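Redeck 4.2 for the living room: small update, one change you will notice

Most of the February news from Redeck is about the phone app, and we will come to it in the next issue. The version for television boxes got only two lines in the release notes, dated 2021-02-02, and I think many readers went past them. I have used the new build at home every evening since it arrived, mostly for films and one long series about bridges, and I want to write down what is different.

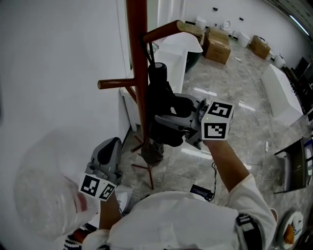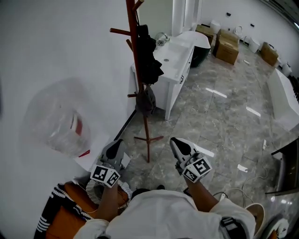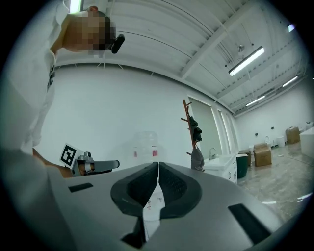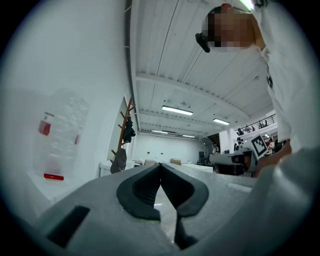 The question that reached us most often was about the watch list, and one subscriber put it in a way I could not improve: I add a film on my tablet at lunch, and at night the TV pretends it has never heard of it. With the old version this was normal. The box asked the server for the list only when the app was started fresh, and most people never close an app on a television. They press the home button and go to bed.

In 4.2 the list is asked for again each time the app comes back to the screen. On my box the new titles appear before I have put down the remote. If you have a long list, it can take more time. Mine has 203 titles, which is too many, and the covers at the end of the row still load slowly and one by one. The names are there immediately, so you can choose without waiting for the covers.

The second line in the notes says "improved subtitle settings." This is a modest way to say it. Before, you had three sizes and a choice of white or yellow. Now there are five sizes, a dark band behind the text that you can make stronger or weaker, and a setting for the height on the screen. The height matters to me because my television stands low and the bottom of the picture is hard to read from the table. The settings are stored with your profile, so a second box in the bedroom will take them over when you sign in.

One thing to know: the settings do not apply to subtitles which are burned into the film. Some older titles in the catalog have them, and Redeck does not mark which ones.

Where to find it: open Settings, then Playback, then Subtitles. The old place under Accessibility is still in the menu but it only sends you to the new page.

What did not change is search. It is still the weak part. If you type a title with an accent and leave out the accent, you get nothing, or you get something strange from the children's section. Voice search is better with this, but it needs the remote with the microphone button, and the first remotes did not have it. The phone app handles accents correctly since last autumn, so the knowledge must be somewhere in the company.

The profile picture screen at start is also still there. I live with two other people and we all use the same profile. Even so, the box asks every time who is watching. There is a switch for it on the website (Account, then Devices, then "Skip profile choice"), but not on the television itself. Set it once for each box.

About older hardware. Redeck says the update goes to all boxes with at least 800 MB of free storage. The Clevville Mini has little room from the beginning, and if you have installed a few games you are probably under the limit. Mine showed 651 MB free and the update did not start - no message, only the old version number on the information page. I removed two apps I had forgotten, restarted the box, and then it went through. The download and the restart together took 15 minutes. Please do not pull the plug when the screen goes black in the middle. It stays black for quite long and I was nervous too.

The Prendetti boxes had enough free space in our test, but there the update is not offered automatically. You have to open System, choose "Check now," and confirm twice. After this the remote must be paired again. Hold the back button and the menu button together until the light blinks.

People who watch through a soundbar should look at one more setting. After the update, audio output on both of my boxes was put back to stereo. I noticed it only on the second evening, when a storm in the film sounded very flat. It is under Sound, then Output, and "Automatic" was the right choice for me.

A larger update is planned for March. According to the support page it will bring a program guide for the live channels, including the Borkowska sports package, and a sleep timer of up to three hours. Recording is not mentioned. If your box is one of the older ones and it refused 4.2, please reply to this letter with the model and the version number from the information page, and I will put the answers into a list for the next issue.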